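Rorkora bin-liner work: progress report to Brevmont
May 25, 2026

The short version is that the planner is better and the perception is still not good enough. I would not move the July review forward on the strength of what we have.

We logged 371 attempts with the new two-arm planner. The arms now get to their start poses on either side of the bin without the long detours Princess Espiritu flagged in the last report. 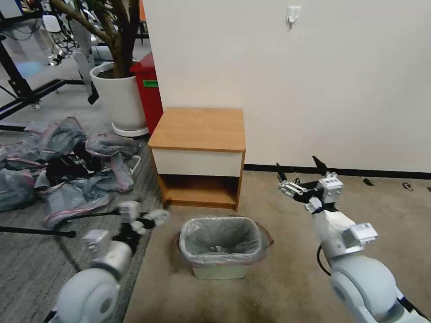

Both grippers at the bin, liner folded over the rim.

Finding the edge of a thin, see-through bag is where the time goes. The depth data on gray plastic is poor, so the grasp code leans on the colored drawstring edge. I don't trust that. A plain bag would leave it with very little to work from, and we have not tested one. 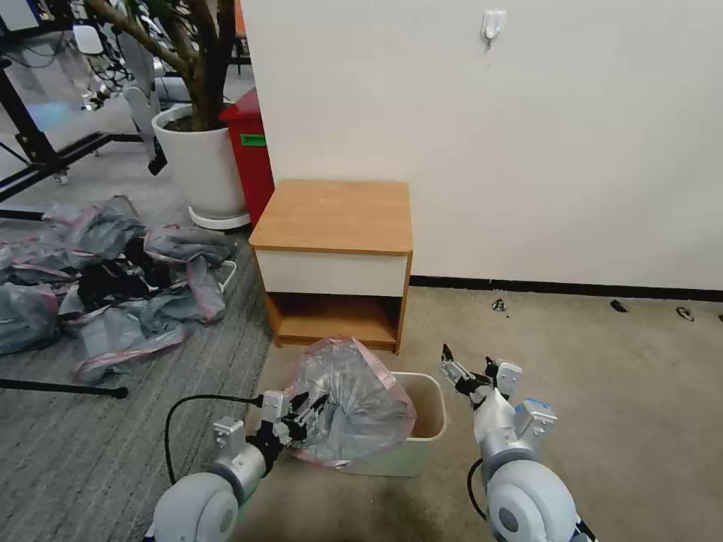
Teodoro Fajardo
Software lead, manipulation

Arnel Policarpio retrained the edge detector on 2,111 labeled images. It scores well on his held-out set, but those came from the same corner of the same room - I would treat the score as a ceiling. Alfie Whitlock is collecting around 400 more in other rooms.

The request to add a second task should wait. We still have 2 open bugs in the handoff between planner and gripper control, and both can stop a run without writing an error to the log.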